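Technical Writer and Extension Maintainer (part-time), Kiltano developer tools 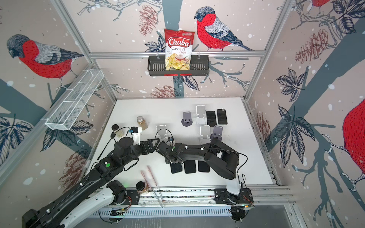
Kiltano makes editor extensions for programming languages that the big toolmakers have mostly passed by, and we are looking for a kind and patient person to look after the words as well as some of the code. Our best-known extension, Jirner, gives syntax colouring, code completion and go-to-definition to people working on older business systems, and more than 2,000 of them now use it every week. Many have been at their trade far longer than we have been at ours, and they write us lovely long emails when something breaks. We are a small and rather homely company — think bullfinches and pinecones on the wallpaper and a bag of cassava chips within sight — and we like to take our time over things and get them right.

You would spend about half your hours on the documentation, which has grown to 300 pages and badly wants a good tidy, and the other half on the extension itself: fixing grammar rules, answering bug reports, trying out pull requests from users and putting together the monthly release. Magdalini Mitsotakis-Vlachou wrote most of the original parser and will be on hand for as many questions as you care to ask. Chih-ming Kuo looks after testing and will show you how our 900 sample files are kept in order (there is a system, though it takes a week or two to see it).

We would love to hear from you if you write clear, friendly English and are at home with TypeScript. Some experience of language servers would be a great help, but we have taught it before and are happy to teach it again. You don't need a degree, and you don't need to know any of the older languages we support.

The post is 20 hours a week, arranged however suits you, with one shared call on Tuesday mornings. You can work from home or from our office in Feltodmont, where there is always a spare desk. The contract runs until the end of April to begin with, and we very much hope to extend it.

To apply, please send us a letter of a page or so and one piece of documentation you have written, on any subject at all. Applications close on Friday, July 31, 2026. We reply to everyone, usually within 8 working days — do give us a nudge if you haven't heard by then.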